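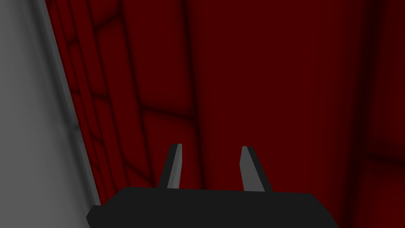
By the Erwood Scouting newsletter desk
Sun 28 May

Quick one this week, caught the outgoing camp quartermaster for Brekosham district between van loads. Nine summers in the job. Hands over the store keys in July.

First question, what's she leaving behind? "Tents, mostly. 91 of them. I know every one and I dislike a good few." Most are the old Dromis ridge type, heavy, and the younger scouts can't lift them alone. She'd keep them anyway. "You can fix a ridge tent with string. Try that with a pop-up."

The badge camp at Maldonado Field was the big one last year, 254 kids over a long weekend. Rain on the first night. What went wrong? "Pegs. Always pegs. We sent out full bags and got back half bags." Patrols now sign for their own, and leaders check the bag before anybody gets a hot chocolate. She says losses are way down but wouldnt give a figure.

Advice for new parents was short. Name in everything. Two pairs of socks more than the list says. No brand new boots. "And don't pack for them. If mom packed it, the kid has no idea where the flashlight is at midnight."

Will she still come to camp? Long pause, then a laugh. "As a guest. With a chair." She's promised to spend around 8 evenings showing the next person the shelving system, wich she admits only makes sense to her.

Store is open for returns Tuesday, usual time. Bring the pegs.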